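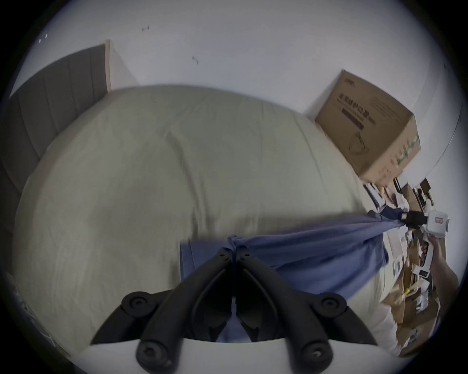 Figure 1. The blue cloth pulled tight across the bed.

The Bed as a Folding Surface
Project report, Household Practice module, Prunport College

1. What we set out to do

Most advice on folding laundry starts by telling you to find a clean, flat, waist-high table. We live in Clamovik Hall, where the tables are occupied by dishes and coursework and have been since January. People here fold on the bed. Our project asked how much worse that is, and whether a person can do anything to make it better short of buying furniture.

We compared two ways of folding a plain piece of cloth. The first is the one printed in our course handout, called the Brellus fold: lay the cloth out, smooth it, bring the edges together, halve it, halve it again. The second we named the Nartey fold after the stairwell where we thought of it. You take hold of two ends, pull the cloth taut above the bed, let it come down already straight, and then fold.

2. Method

We used six cloths of the same size. Each was dropped in a heap on the bed and folded by one of us, with the other keeping time and trying not to make remarks. A fold counted as good if the corners met within the width of a thumb. We had planned to use a ruler. The ruler went missing on the first afternoon, and the thumb was always available.

We kept this up for four weeks and logged more than 900 folds, a number that sounded reasonable when we wrote the proposal. 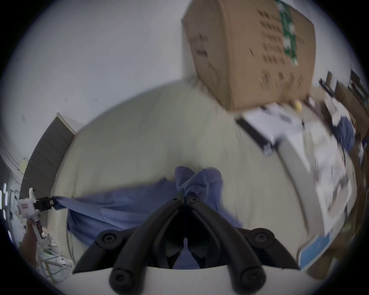
The hardest part to standardize was the heap. A cloth dropped from standing height lands differently from one put down gently, and the gentle ones were plainly easier. By the second week we had agreed to drop everything from shoulder level. Our results from the first week are kept in a separate table and we would ask the reader not to lean on them.

3. The bed itself

A mattress gives when you press on it. On a table you can run a hand across the cloth and push a crease out the far side. On a bed the hand sinks a little, the cover underneath moves too, and the crease travels a few inches and settles down somewhere new. Several of our worst folds came from a wrinkle in the cover that had copied itself into the cloth above.
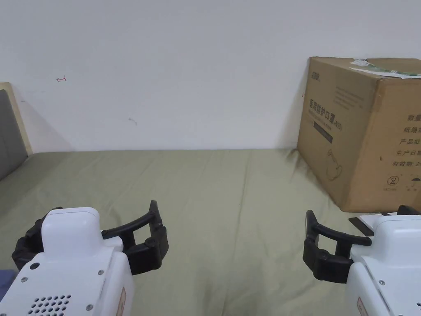 Figure 3. Wrinkles in the cover, and the bunching along the wall.

We tried pulling the cover straight between folds. It helped for the next fold and then the effect wore off. Tucking it in harder helped for longer, but added so much time to each round that we dropped it after an evening.

Working position mattered more than we expected. Reaching toward the wall side meant leaning with one knee on the mattress, which tipped everything toward the knee. Folding close to the near edge avoided this and cost nothing.

4. Results

The Brellus fold was quicker when the cloth landed more or less open. When it landed in a twist, the Nartey fold won easily, as a good pull undid most of the twist in one go. It also made the corners easier to find, and finding the corners took up an embarrassing share of our total time. Neither method produced a stack we would show to a parent.
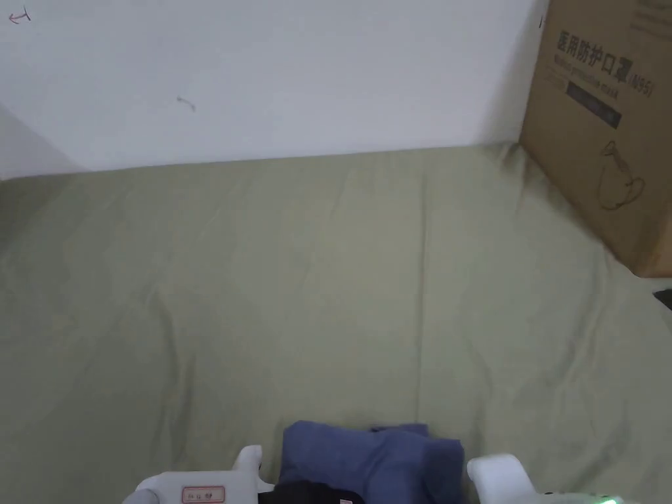 One classmate who read the draft objected that we had only tested cloth with four corners and no opinions, and wanted to know what happens with a fitted sheet. Fitted sheets were in the original proposal. We did two, did not agree on whether either was finished, and took them out of the data.

5. What we would change

A firm board under the cloth is the obvious next test. We would also change who folds first, as whoever went second had just watched somebody else's mistakes. And we would wash the cloths partway through, on a schedule. Ours got softer with handling and may have been easier to fold by the end, so some of our improvement over the four weeks could belong to the cloth.

The full timing tables are in Appendix A. Appendix B is the first week.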